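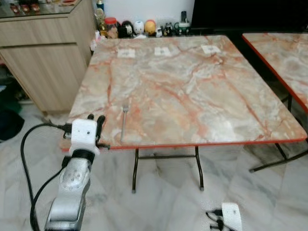

One reader wrote back to last month's column that eating at home is free and that I should stop complaining about restaurant fees. Fine. But the fee at Mandola was never on the menu, and that was my complaint.

A meal has a price. If the kitchen needs more money, raise it. Prumby did that in November and I still eat there. What I object to is a "service charge" in small type – one that the server can't explain and may never see.
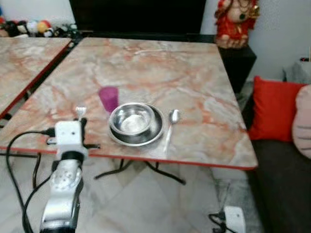 What the city could do
Require one number per dish, with everything but tax included. Fine the places that hide the rest, $100 the first time and $400 after that. Diners can do the math from there.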